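Home | Projects | Reports | Contact

2024-11-11
Posted by Cusgate Washrooms

Progress note to the Orkel fund, second quarter of the grant. Short one, the full accounts follow in December.

Washroom refresh at the Londville building is mostly done. Spent so far 3000, with 300 held back for the extractor fan — still waiting on a quote. Toilet replaced, dual-flush as agreed. Floor kept, no need to touch it. Cleaning routine now written up and on the wall in the corridor.
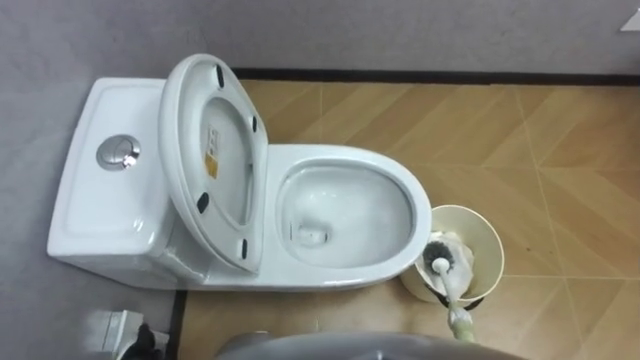 Londville washroom: toilet with seat and lid up, brush and bin.

Brush and bin came out of the sundries line, 20 in all. Bin liners on order from Kao Supplies, pack of 100, should last us well into spring. Seat hinges checked, no wobble. Descaling is down for once a month, may need to be more often, water is very hard there.
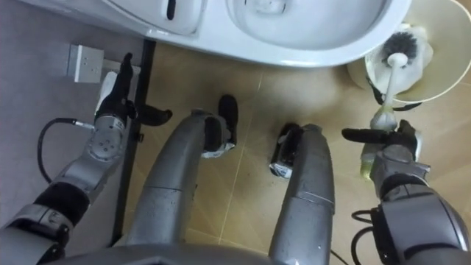

Dana Prewett
Premises Lead, Cusgate

Still to do — fan, sealant behind the basin, a second hook on the door. Brush holder stays on the floor by the toilet for now, wall bracket was the wrong size and has gone back. Would like to move the remaning fan money to sealant and paint if the quote comes in low, pls confirm if thats ok.

2 comments | 5 shares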